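Lillholm Mending and Folding Circle
Minutes of the August meeting, 24 Aug 2026

Chair: Uriel Figueroa
Minutes of the last meeting were read and approved with one fix (the spelling of Durnel).

1. Clothing drive
Wonderful news to start with — the Briltent collection brought in 1564 pieces, our best yet! Uriel thanked everyone who sorted. Sheets and towels go to the Bañuelos Street shelter, everyday clothes stay with us for folding and mending. Coats are on hold until there is rack space.

2. Checks and plaids
A lively item. Members love the plaids and so do the people who pick from our shelves, but they are the first thing to look messy in a pile. The blue plaid on the light wood table got plenty of attention, gathered tight at the top with a deep crease down the middle and the lines on either side of it going their own way.

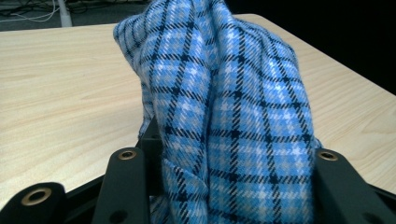

3. Folding method
Agreed to try one method for all woven shirts through the end of the drive:
Shake out, then lay flat, buttons down.
Line up the checks at the side seams before turning in the sleeves.
Fold in thirds lengthwise, then up from the hem.
Anything still bunched after two tries goes to the ironing pile, no hard feelings.

There was a cheerful debate over whether collars should be buttoned first. Top button only, by show of hands. The blue and white check looked really handsome over the pale tabletop, even crumpled up, with the navy showing in the folds.
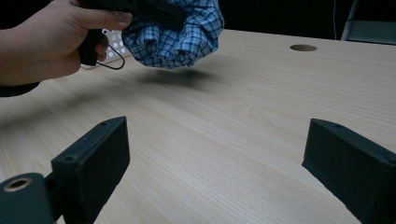
Several members asked for a cheat sheet of the steps. Uriel will write one up and bring copies, large print please. It was also agreed that flannel gets its own stack — it is too bulky to sit under the thinner cottons.

4. Supplies
Approved: 500 paper size bands and 400 safety pins from Durnel. The 21 spools of navy thread donated in the spring are going fast, so please bring any you can spare. White is fine for now.

5. Any other business
Could we run a button-sewing night for beginners? Big yes from the whole room. Date to be set by email.

Action items
Uriel: cheat sheet, thank-you note to Briltent, Durnel order.
All: navy thread, and any spare hangers for the coats.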